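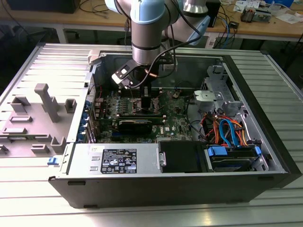

Chapter 9. Contact Faults in Disassembly Cells

Skip to content | Contents | Previous chapter | Next chapter | Glossary | Errata

This site uses cookies to remember your place in the book. Accept | Settings

9.1 Scope of the chapter

A collaborative arm reaching into an open computer case works in a space designed for human fingers. Clearance is small, the parts are of mixed stiffness, and cables lie across the path of the tool. A desktop tower laid on its side gives the gripper access from above, but the motherboard, the graphics card and the drive cage all stand at different heights, and the approach that is safe over one of them is not safe over the next.

Chapter 8 treated the planning of such approaches. The present chapter treats what happens when they fail. It is concerned with contact faults, meaning any event in which the tool, the wrist or the cable attached to them touches something the program did not intend. Electrical hazards are covered in Chapter 10.

9.2 The Bunbridge stoppage

The chapter is built on one fault, which will be referred to throughout. A recycling line at Bunbridge ran a cell supplied by Vullberg for the removal of memory modules and expansion cards. The cell had completed 2000 cases without a recorded contact fault. On the next batch the arm entered a case, closed on a card, and began to lift. The external cable at the wrist had caught under a drive bracket. The lift continued until the joint torque limit tripped and the arm entered a protective stop with the gripper still closed.

No one was hurt. The damage at that point was limited to a bent bracket and a scraped cable jacket. The larger damage came afterward. The operator cleared the stop from the pendant and selected the standard recovery routine, which retracted the tool straight up by 400 mm. The cable was still caught. It pulled out of its connector, the gripper lost its signal and opened, and the card fell back onto the board.

Three separate faults are present in this account, and they should be kept apart:

(a) The collision model included the arm and the gripper but left out the cable. The planner reported a clear path because, in its terms, the path was clear.

(b) The torque limit had been raised during commissioning to stop nuisance trips on tight cards. The new value was never entered in the cell log.

(c) The recovery routine assumed a free tool. It did not check for residual load before moving.

Fault (a) caused the stop. Fault (b) delayed it. Fault (c) turned a minor stop into a loss of grip. The first report listed only (a), and the cable was tied closer to the wrist as a remedy. The cell was back in service the same shift with (b) and (c) still in place.

9.3 Terms used

Snag: contact in which a flexible part of the robot or the workpiece is held by a rigid part. Force rises slowly at first, then sharply once the slack is taken up.

Jam: contact in which two rigid parts wedge. Force rises at once.

Protective stop: a halt commanded by the robot's own monitoring. It removes motion - it does not remove stored force. A stopped arm can still be pulling on a caught cable.

Residual load: the force remaining at the tool after a stop, less the weight of the tool and of any part held.

Blind recovery: any recovery motion begun before the residual load has been read.

9.4 Cables as part of the robot

Many cell drawings show the arm as a set of clean links. In practice a gripper with an external lead carries a loop of cable at the wrist, and the shape of that loop changes with every wrist rotation. The simplest treatment is to enclose the loop in a cylinder large enough to contain it at all wrist angles and to add that cylinder to the collision model. This is wasteful of space, and some targets in a narrow case will become unreachable. Section 9.6 gives a less conservative method, based on the Rimkutė envelope, in which the cylinder is replaced by a volume that depends on wrist angle.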